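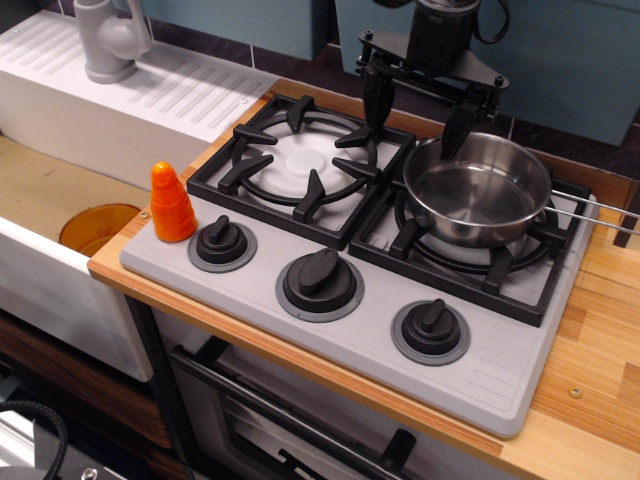

Saucepan on the right burner, carrot standing by.

Home Essays Kids & House Archive Subscribe

In defense of the small, boring toy kitchen

I've got opinions about toy kitchens, and after a long weekend at the Isville fall swap I've got more of them. There were play kitchens there with lights, sizzle sounds, an ice dispenser – one had a price tag of 400 dollars, used! My first apartment's stove cost less than that and it only had three working burners.

What I want from a toy stove is pretty plain. Two burners, a few knobs with a ridge a little kid can grab, and grates that look like grates. I'm very fond of a black grate with the prongs pointing in, because a pan sits on it the way a pan sits on mine. And please, let the pan be metal. A small shiny saucepan with a long wire handle makes a proper clank when it goes down, and plastic pans just sort of tap.

Food is where people overspend. My sister-in-law bought the Grurkano market set, 297 pieces, and I found a rubbery shrimp in my coat in October. Give me one good orange carrot you can stand on its end. A carrot can be soup, or a customer, or the thing that gets washed in the sink forty times before lunch (so yes, I do want a sink next to the stove, with a faucet that looks like a faucet).

I'm not against fancy. If your kid loves the sizzle button, wonderful, enjoy it, I'll bring earplugs. But I'd put the small one on a countertop at kid height and spend the rest on real groceries.

We use cookies to remember your preferences. Accept Manage settings

Contact | © Cloruta | Back to top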